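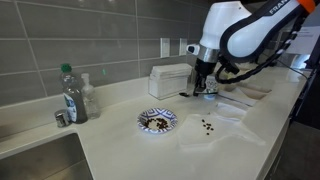
The Shared Counter

Pantry spaces in office buildings get less planning than any other room on the floor. The one at Gruston, a 12-desk workshop on the second floor of the Ova building, has a white countertop, a sink at the left end and a backsplash of large gray tiles with light grout. The layout is ordinary and the details are worth recording.

Paper goods take up most of the back edge. Napkins are bought by the case and go into whichever holder is low. The stock sheet for last year, begun in September, lists 3,647 of them, against 126 cups.
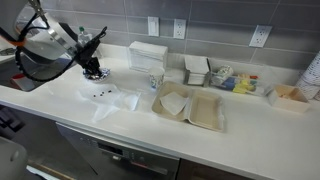 Folded napkins in a clear dispenser, a floral paper cup and an open takeout container.

Condiments are kept in a clear bin. The bin is for general use – packets and small items go in together – and is sorted when the lid of the supply cupboard is next unlocked for restocking. Takeout containers are the tenants' own affair.

Drulano Quarterly, No. 12, p. 53
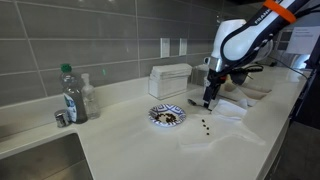 Small plates are the standard serving piece. The patterned rim does a practical job: dark, bean-like food shows up well against the white center, and the blue zigzag marks where the portion should stop. Pieces that land on the counter are easy to find on a white surface and are picked up by hand before wiping.

Kyei, the firm that fitted the room, supplied the counter at a depth of 530 millimeters. With dish soap kept near the sink and napkins against the wall, the front half is left for plates and spoons. 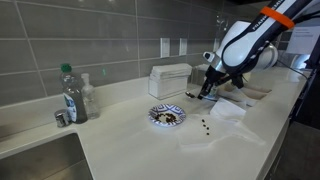 Plate with patterned rim, metal spoon and a crumpled paper towel on the white counter.

Cleaning follows a fixed order. Loose pieces first, then any sheet or towel lying on the surface, then the counter itself from the wall forward. The tile is wiped separately, with attention to the grout behind the napkin holder.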